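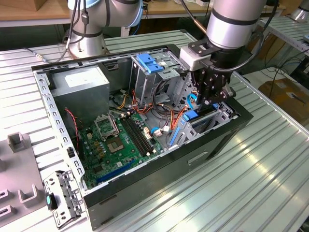
Collecting examples at Traltari: your questions

Print this page | E-mail this page

What are the arms learning?
Taking old desktop computers apart. We want them to handle drive cages, memory, cables and all those blue plastic latches and clips that every maker puts somewhere different. It's wonderful material!

How does one example get made?
A person steers both arms through a single task from start to finish, and we save the camera view and the joint positions together. So far we have 1,213 examples from 40 towers.

Why lay the tower on its side?
With the side panel off, the motherboard and the drive cage face up, and both arms can come in over the back of the table. We turn the case a little between runs so the system doesn't get attached to one angle.

Do you keep the bad runs?
Yes, and we love them. A slipped latch followed by a good recovery is worth a lot to us. Mattes Schmieder tags these by hand. We only throw out runs where the recording itself broke.

How long is a session?
Nine runs, then a break. Steering is fun but it wears you out faster than you'd think (Tayla Sheehan can do 13, please don't try to match her).

Can I come and steer?
Please do! New people start with memory modules and move on to cables in their second week. Write to Kavinda Barua at the Irkach lab. The next group starts in May.

Do you take old computers?
Desktops only, with the drives wiped.

Related
- Labeling guide for cable runs
- Gripper care between sessions
- Notes from the Flelmont visit

Contact | © Traltari | Back to top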